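Suspended ceiling

A suspended ceiling, also called a dropped ceiling, is a secondary ceiling hung below the structural floor or roof of a building. The space between the two, known as the plenum, is commonly used for wiring, pipes and air ducts. Suspended ceilings are found mainly in offices, schools, shops and hospitals, and less often in private homes.

Construction

The most common type consists of a metal grid held up by wires fixed to the structure above. Lightweight panels are laid into the grid and can be lifted out by hand. Other types use plasterboard screwed to a hidden frame, which gives a smooth surface without visible joints but must be cut open when repairs are needed above it. Edge trim is fastened to the walls first, and the main runners are then leveled from it.
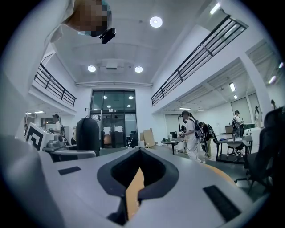
Why are suspended ceilings used in older buildings?

They lower the height of tall rooms, which reduces the volume of air to be heated, and they hide pipes and cables added after the building was finished.

Acoustics and fire safety

Mineral fiber panels absorb part of the sound that reaches them and are often chosen for open offices and classrooms. Fire resistance depends on the whole assembly - panels, grid, hangers and light fittings - and a rating given to one combination does not carry over to another.

Regional example

The town library of Vallstead was fitted with a suspended ceiling when its reading room was divided into two floors. The work used 688 panels and covered 500 square meters. A later survey by the architect Oleksandra Holovko found that 83 panels had been stained by leaks from the roof, and these were replaced in February. The original plaster cornice remains in place above the grid.

See also: Plenum space; Plasterboard; Acoustic panel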